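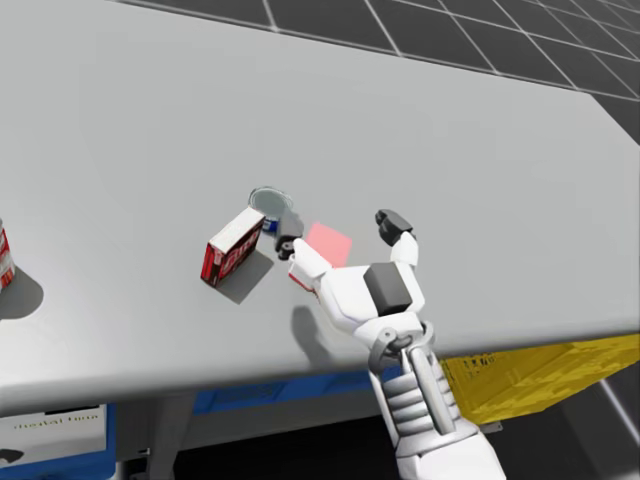
Mon 9 October

Notes > Diary > Rules for the rig

Finally got the labeling rules down to something I'd be happy to hand to a stranger! I've been at it since breakfast and my tea went cold twice. The trouble with the old sheet was that it said "mark contact when the hand touches the object" and left it there, and anyone who has spent an afternoon scrubbing through simulator episodes knows how little that helps. Take the one I had open most of the morning, with the black fingertip right up against the side of the blue-labeled can. Touching or nearly touching? I went back and forth, zoomed in, zoomed out, and still couldn't have sworn to it from the picture. So the new rule 3 says that contact comes from the simulator's contact log and never from the eye. If the log is missing, the episode gets "unclear" and moves on. I love this rule. It's so dull and it will save us so many arguments.

Marietjie Kruger called around eleven and we went through the rest of the draft together. She has been running the Zwane side of things for longer than I've been on the project, and she's very good at finding the sentence that two people will read two ways. She found six. My favorite was "the object nearest the hand," which I had thought was perfectly plain. Nearest to what part of the hand? The palm, the wrist, whichever finger happens to stick out? We settled on the distance from the closest fingertip to the object's surface, and she made me write "surface" because center points give you silly answers with anything long, like a box lying on its side.

Then we got onto neighbors, and this is the bit I'm most excited about. Up to now an episode passed if the target ended up where it was supposed to be, full stop. You could shove everything else across the table on the way and still get your green tick. Marietjie wants a clearance rule: anything that isn't the target has to finish where it began, within a tolerance, and any knock gets logged even if the thing stays upright. I'd have been happy with a warning. She wants a fail. We talked about it for a good half hour and I came around – if we let it slide in simulation, the habit gets baked in, and then somebody at Grernholm has to deal with it on a real bench with real cans.

The tolerance itself is still blank in the draft. I wrote 19 millimeters as a placeholder and she laughed at me, fair enough, I'd picked it by holding my thumb against a ruler. Wissam Awad is going to run the old set through with a few different values and see where the passes start dropping off. There are 591 episodes in it, so he says he'll leave it going overnight.

Other things that went in today:

Overlay markers (the floating see-through squares) are never to be labeled as objects. I thought this was obvious until I found two in the Bisham batch tagged "card, pink."

Text on packaging is only written down if you can read it straight off. No guessing from the colors. If it's a smudge, it's "unreadable," and that's a perfectly respectable label.

One arm in view means you label one arm. Don't fill in the other from what you know about the robot.

Things under the table count as background unless the task sends the hand down there. Wissam doesn't like this one and would rather have everything labeled. I see his point but with 3000 episodes coming from Altarel I don't see who would do it. Parked for now.

I also moved the stop rules to the front page. They used to be at the back, after the glossary (the glossary!), and I can't believe I left them there all summer. Who may stop a run: anybody. Who may restart it: the person who signed it out, after writing down why it stopped. Same words for the simulator and the bench, so the hands learn it once. Marietjie says the Zwane crew already works that way and it hasn't slowed them down.

Sent the whole thing off at ten to five with "DRAFT" in very large letters. Went for a walk by the canal afterward and kept thinking of edge cases – what about an object that starts out leaning on another one? If the target was holding up its neighbor, the neighbor is going to move whatever you do. Must ask Wissam before he sets the run going. Soup for dinner, bed early I hope.

4 comments | 19 shares

Write to me through the contact page | © Notes from the bench | Back to top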